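Can a robot do your odd jobs yet? My notes from the kitchen and the workbench

Updated 2025-12-02

I get asked this more than anything else now, more even than how to get candle wax out of a tablecloth (brown paper and a warm iron, by the way). Can I buy a machine that will do the chores? Well, yes and no, and it depends a lot on the chore. I've had a good nose round the subject this winter, so I've sorted my thoughts by job.

Floors. Go for it. My robot vacuum, a Jekis I bought second-hand, has been trundling under the beds for 17 months and I wouldn't part with it. Tip: tuck up the curtain hems and pick up phone chargers before you set it off. Wipe the little sensors with a dry cotton cloth every fortnight, and cut the hair off the roller with a seam ripper – so much quicker than scissors.

Washing up. You already own the robot, it's called a dishwasher! Loading it is still your job. I rinse nothing, scrape everything, and put the knives in point down.

Laundry. The washing, fine. The folding, no. I watched a film of a machine folding a towel and I could have done the whole airing cupboard in the time. Fitted sheets I wouldn't even ask of my husband.

Fiddly repairs. Now this is where I've changed my mind a bit. My friend Yupin Chantharasri mends computers for half our town, and she has always told me that the hard part is all in the fingertips: little levers, little clips, screws you could lose up your sleeve. I assumed machines would leave that sort of thing alone for years. They're having a go at it, though, and you can see how tight it gets around the memory slots and the processor socket. 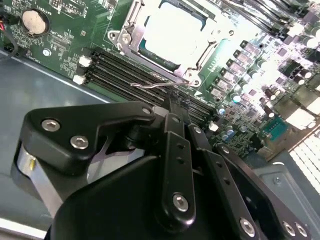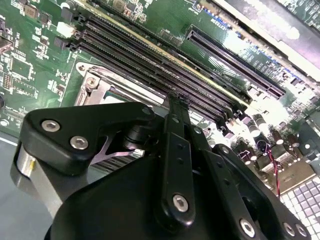 Photos: Jonalyn Soriano

Look how much is crammed in round those slots. If you've ever tried to get a crumb out from between piano keys you'll know the feeling. Would I hand over my own computer? Not this year. Yupin says a person feels a clip start to give and eases off without thinking, and that's the bit she'd want to see a machine do again and again before she'd trust it with a customer's board.

So for now you do it yourself, and these are her rules, which I've pinned up over my own bench:

Switch off, unplug, then press the power button once more before you open anything.

Touch bare metal on the case before you touch the board. Do it again if you've been across the carpet.

Open the clips at the ends of a memory slot before you pull. Some boards only have a moving clip at one end, so look first.

Line up the notch and press evenly. If it won't go, take it out and turn it round.

Screws go in an egg box, one hollow for each stage, and you work backwards when you put it all together.

Never use the household vacuum in there. A soft, clean paintbrush and short puffs from a can of air will do, and hold the fan still with a finger while you puff.

Windows. I borrowed a window-cleaning gadget from my sister and it left a lovely clean oval with four grubby corners. A squeegee and a drop of washing-up liquid wins, and dry the blade between strokes.

Next month I'm trying a robot mop on the Rivera tiles in the hall, if I can get the grout sealed in time. Do write in if you've got one already and tell me what you put in the tank!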